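Sheets, again

Quick one tonight, should be in bed. Bed is the problem though. No sheets on it.

So the linen cupboard. I said in March I'd sort it and I have finally, sort of, started. Everything out on the hallway floor. Fitted ones I don't even own a matress for anymore. A valance?? Pillowcases with no partners. One tablecloth from Mum's place at Priltascombe that still smells like her camphor blocks, so that's staying, obviously.

Rule I'm trying is two sets per bed and one for guests. Enikő Balogh at work does one set per bed full stop — washes in the morning, back on by night. Brave. It rained all of Thursday and I thought of her.

Also fell down a hole reading about thread count. There's a set going for 500 dollars at that shop in Nosstead, says 3,000 on the packet. Kagiso used to sell bedding and reckons anything past a certain point is just how they count the yarn. He buys plain cotton percale and irons it, the maniac. I like percale too, crisp, a bit noisy when you roll over. Flannelette for winter. Not having satin again, I slid out of it.

Colour — gone back to white. I had grey for years and it went a sort of dishwater mauve. White you can soak. Bit of napisan, hot wash, line if there's any sun. Don't overdo the softener, it makes the towels useless as well.

Folding the fitted ones I still can't do. Corners into corners, fine, then it all goes wrong and I roll it up and shove it at the back. Flat ones I can manage, specially with someone on the other end.
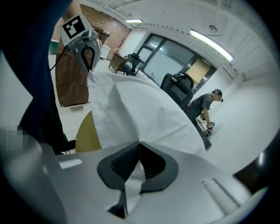

White, crumpled, one end each.

Anyway the old ones. The animal shelter takes towels but ring first about sheets, ours said no to fitted. Cut one up for drop cloths, the laundry wants painting. Two for the garden for frost nights.

Still haven't done the doona covers. Or the shelf itself, which has a wobble. Will report back. Right, going to make the bed with whatever's on top of the pile.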